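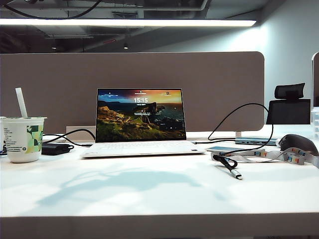
共享办公桌试行"下午三点整理"，因索普办公楼九月开始

打印本页 | 用电子邮件发送

因索普（Imthorpe）办公楼三层的共享办公区，从九月起试行一个新的做法：每天下午三点以后，使用共享桌的人要用几分钟的时间，把桌面上的东西看一遍，不需要的收起来，需要的放回合适的位置。这个做法由楼内的租户布雷凯蒂（Breketti）公司提出，现在已经有三家公司参加。

负责这件事情的是布雷凯蒂公司的行政人员皮尔约·奥亚拉（Pirjo Ojala）。她对本刊表示，共享桌的问题主要不是脏，是东西太多，而且不知道是谁的。"一个人坐下来，先放电脑，然后放电源，然后放手机和杯子。他去开会，这些东西都留在桌上。下一个人来了，不敢动，也不知道能不能坐。"

一张白色的桌子，中间是一台打开的白色笔记本电脑，屏幕锁着，时间显示15:15，旁边有纸杯、黑色的电源适配器、灰色的USB集线器、手机和一条浅灰色的挂绳。这样的桌面在办公区里很普通。按照新的规则，它不算"乱"，但是有几个地方还可以改进。

首先是饮料。规则建议，没有盖子的杯子或者插着吸管的纸杯，不要和电源适配器放在一起。办公区的电源插座盒多数装在隔板的下面，适配器也就常常放在桌子的后部，而很多人习惯把杯子也推到后面，觉得这样不会碰倒。奥亚拉说，正确的办法是把杯子放在没有电线的一边，离开桌子时带走。

其次是电线。长的电线允许从隔板上面绕过去，但是不可以进入邻座的桌面。租户们对这一条讨论的时间最长。在诺梅尔（Nomell）公司工作的法尔佐德·巴盖里（Farzad Bagheri）认为，电线绕在高处比较好，手臂不会碰到，桌面也留出来了。他的同事达武德·阿米尼（Davoud Amini）不同意，他觉得高处的电线容易被走路的人拉到，电脑也可能跟着掉下来。最后的规则是两种都可以，只要求线的两头都在自己的桌子上。

第三是小的物品。手机、集线器和挂绳是最常被忘记的东西，其中挂绳最麻烦，有的人把门卡挂在上面，忘记了就不能再进办公区。去年一年，办公楼的前台一共登记了694件遗失物品，大部分来自三层和四层的共享区。前台计划在三层入口的旁边放一个浅的盒子，下午六点以后还留在桌上的小物品，都放到盒子里，保存到第二天中午，然后交给前台。

电脑不在这个范围里面。规则写明，任何人不可以移动别人的电脑，也不可以把它合上。如果使用者要离开，应该锁定屏幕，并且在桌角放一张写有公司名字的卡片。没有卡片的桌子，下午六点以后由值班人员打电话联系使用者。

为了配合试行，办公楼向茹贝尔（Joubert）办公用品店订购了一批理线夹和桌角卡片，费用是1,251欧元，由参加的公司平均分担。理线夹用胶粘在桌子的边上，可以取下来，不会损坏桌面。奥亚拉说，第一批已经到了，靠窗的桌子先安装。

也有人觉得没有必要。在三层租了固定座位的翻译凯万·塔布里兹（Keyvan Tabrizi）说，他下午三点正是工作最多的时候，不愿意停下来收拾。"我的桌子看起来乱，可是我知道每样东西在哪里。"固定座位目前不在规则之内，是否参加由本人决定。

办公楼的管理员戈拉姆礼萨·阿萨迪（Gholamreza Asadi）则比较关心清洁的时间。他说，清洁人员晚上只能擦空的桌子，桌上如果有电线和杯子，就跳过去，所以有的桌子几天也擦不到一次。他希望在试行期间，三层每天晚上能擦到的桌子比现在多大约一半。至于怎样记录，他还在和清洁公司商量。

三点这个时间是租户自己选的。最早的建议是下班以前，可是各家公司下班的时间不同，有人四点就走，有人要到晚上。三点多的时候，很多人本来就要起来喝水或者买咖啡，顺便整理比较自然。不需要在三点准时开始，也没有铃声，前台只在公共屏幕上显示一行提醒的文字。

试行的时间是六个星期。结束以后，参加的公司会开一次会，决定是不是继续，以及四层要不要也加入。四层的共享区桌子比较小，隔板也比较低，电线从上面绕的办法可能不适合。已经有两位四层的使用者写信来，希望把打印机旁边的长桌也算进去，因为那里常常堆着没有人拿的纸。

有意见的使用者可以把纸条交给三层前台，也可以直接找奥亚拉。桌角卡片用完了，请到前台领取，每家公司每次最多拿六张。

打印本页 | 用电子邮件发送

相关消息

· 三层茶水间更换饮水机，上午暂停使用
· 前台遗失物品领取时间有变化
· 四层会议室预订办法说明
· 自行车停放处增加照明
· 旧电线和旧电池回收箱移到一层后门
· 诺梅尔公司搬到三层东侧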